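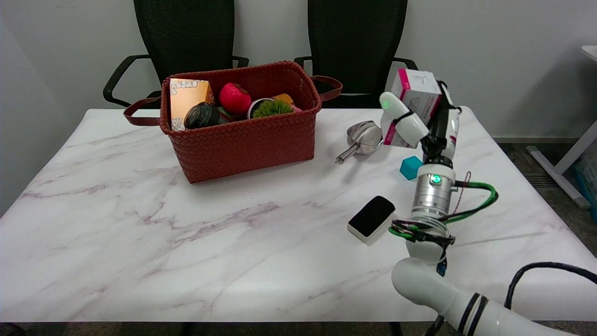
Search the guide
Enter keyword
Go

4. Setting Up a Recurring Meetup

Section 4 covers the creation of a repeating social event in Wemex, from the first listing to the first check-in. It assumes that a host account exists and that the email address on it has been confirmed. One-time events use a shorter form and are covered in Section 5. Private dates and one-to-one introductions can't be created from the host screen.

4.1 Before You Start

Have the following ready:

- the name and street address of the venue
- the seating limit given by the venue
- a start time and an end time
- a contact number that guests may see

Note: The contact number is shown to every guest with a confirmed place. Hosts who don't want to publish a personal number can leave the field blank, and guest messages will then go to the host inbox only.

4.2 Creating the Listing

1. Open the host screen and select New Meetup.
2. Under Type, choose Recurring.
3. Enter a title of up to 148 characters. Titles longer than this are shortened in search results without warning.
4. Under Venue, type the first letters of the venue name. Saved venues, such as Makokha Hall or the Emari Tea Room, appear in a list. If the venue isn't listed, select Add Venue and enter the address by hand.
5. Choose a purpose: Friends, Dating, Language Exchange, or Open. Only one can be selected.
6. Set the repeat interval. Weekly, every two weeks, and monthly are supported.
7. Select Save as Draft.

Caution: Purpose can't be changed once a guest has signed up. To change it, close the listing and create a new one. Sign-ups don't carry over.

4.3 Setting Guest Limits

1. Open the draft and select the Guests tab.
2. Enter the maximum number of guests. The host is counted as a guest.
3. Enter the minimum number. If the minimum isn't met by noon on the day of the event, the meetup is marked Unconfirmed and guests receive a message.
4. Turn the waiting list on or off. The list holds 10 names.
5. For Dating listings, set the age range. Both ends of the range must be filled in.

Note: The largest guest limit available to a standard account is 227. Larger events require a venue account.

Lowering the limit below the number of people already signed up doesn't remove anyone. It stops new sign-ups until the total drops below the new limit.

4.4 Choosing a Format

Three formats are built in.

Open Room. No rounds and no timer. Guests arrive and leave as they like.

Rounds. Guests talk in pairs or small groups and move when the timer sounds. Round length can be set between 3 and 20 minutes. Allow a break after every fourth round.

Matar Table. One long table with a topic card for each hour. The host reads the card aloud and may skip it. Cards can be edited under Settings, Topics.

To apply a format:

1. Select the Format tab.
2. Choose one of the three formats.
3. For Rounds, enter the round length and the number of rounds.
4. Select Preview Schedule and check that the end time falls inside the venue booking.
5. Select Save.

Caution: In Rounds, a late guest is placed in the next free round and not in the current one. If every round is full, the guest is shown as Waiting on the host screen and must be placed by hand.
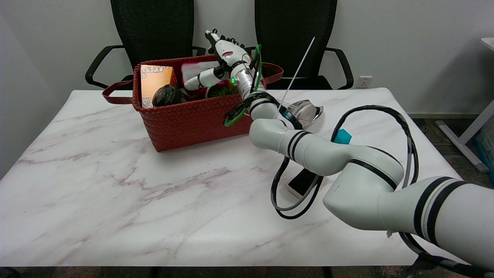 Mwajuma Wanyama: With new groups I'd set the rounds longer than you think. Ours were at five minutes to begin with and people were still swapping names when the timer went. We run eight now. Also, where do I turn the sound down? It's very loud in a small room.

Timer volume is set on the device and also in the host screen under Format, Alerts. The lower of the two settings applies. Selecting Flash Only turns off the sound completely.

4.5 Publishing

1. Open the draft and select Review.
2. Correct any line marked in red. Lines marked in yellow are optional.
3. Choose who can see the listing: Everyone Nearby, Members Only, or Link Only.
4. Select Publish.

The listing appears in local search within the hour. Link Only listings never appear in search, including for past guests.

4.6 Checking Guests In

1. Select Check-In on the day of the event. The button becomes active one hour before the start time.
2. Ask each guest for a first name and find it in the list.
3. Tap the name once. A check mark appears.
4. To undo a check-in, press and hold the name.

Guests not checked in by the end time are recorded as absent. The host can correct the record until midnight.

Note: Surnames are hidden from other guests at all times. Don't read them aloud at the door.

For canceling a single date in a series, see Section 6.2. For blocking or reporting a guest, see Section 8.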